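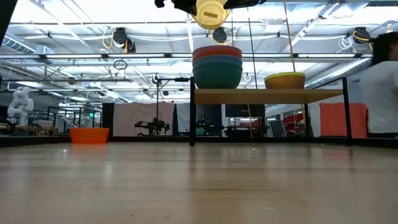

Lonell Adult Soccer League – Frequently Asked Questions

This page covers registration, eligibility, match rules and discipline for the outdoor season. Futsal has its own rules page. Where this page and the league rulebook differ, the rulebook applies.

Registration

When does registration open?
Team registration opens in May. Returning teams keep their division place until the first round of placements is published. After that, open places go to new teams in the order their forms were received.

What does it cost to enter a team?
The team fee is $900 for the season. It covers field rental, referees and the league's affiliation. It does not cover player cards or uniforms. A deposit of $162 is due with the form and is deducted from the total.

Can I join without a team?
Yes. Fill out the free agent form and list up to two positions. Managers see the list and contact players directly. The league does not assign free agents to teams.

How many players can be on a roster?
The maximum is 22. The minimum to register is 14. Players can be added until the roster freeze, which falls after match eight.

Can a player transfer during the season?
Once, before the roster freeze, with written release from the first team. A player with an unpaid fine cannot transfer. Cards already collected move with the player.

Match rules

How long is a match?
Two halves of 40 minutes with a five-minute halftime. Stoppage time is at the referee's discretion, except at Isaksson Park, where the lights go off at 10:15 p.m. and late matches end on time.

How many substitutions are allowed?
Unlimited, at any stoppage, with the referee's permission. The player leaving must be off the field before the replacement enters. In cup matches the limit is seven, and a player who has been replaced may not return.

What is the minimum number of players to start?
Seven, including a goalkeeper. A team that cannot field seven within 15 minutes of the scheduled kickoff forfeits 3-0. If both teams are short, the match is recorded as a double forfeit and neither side receives points.

Is the offside rule used?
Yes, in all divisions. Matches with a single referee have no assistant referees, and club linesmen signal only for the ball out of play. They do not signal offside.

Are slide tackles allowed?
Allowed in Divisions 1 and 2. Not allowed in Division 3 or Over-40. An illegal slide tackle is penalized with a direct free kick – or a penalty kick if it happens inside the area.
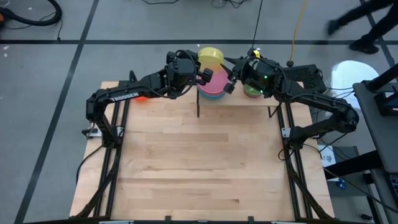

What happens if a match is abandoned?
The referee files a report the same night. If the match stopped for weather or lights after the 60th minute, the score stands. Before the 60th minute it is replayed in full. If it stopped for misconduct, the disciplinary officer decides the result.

How are ties in the standings broken?
Points in matches between the tied teams, then goal difference, then goals scored, then fewest disciplinary points. If teams are still level and promotion is at stake, a playoff is held at Tornel Field.

Discipline

How many yellow cards lead to a suspension?
Four yellow cards in league play lead to a one-match suspension. The count resets at the end of the season. Cup cards are counted separately.

What is the suspension for a red card?
One match for two yellows in the same game. Two matches for denying an obvious goal-scoring opportunity. Three or more for violent conduct, plus a fine of $50 payable before the player is eligible again.

How do we appeal?
Send the appeal in writing to Jurgita Bite, disciplinary officer, within 72 hours of the decision. Video is accepted if it shows the whole incident without edits. Yellow cards cannot be appealed except for mistaken identity.

Contacts

Scheduling and field changes: Valter Björklund
Referee assignments: Mwajuma Mosoti
Rosters and player cards: Ginette Pelletier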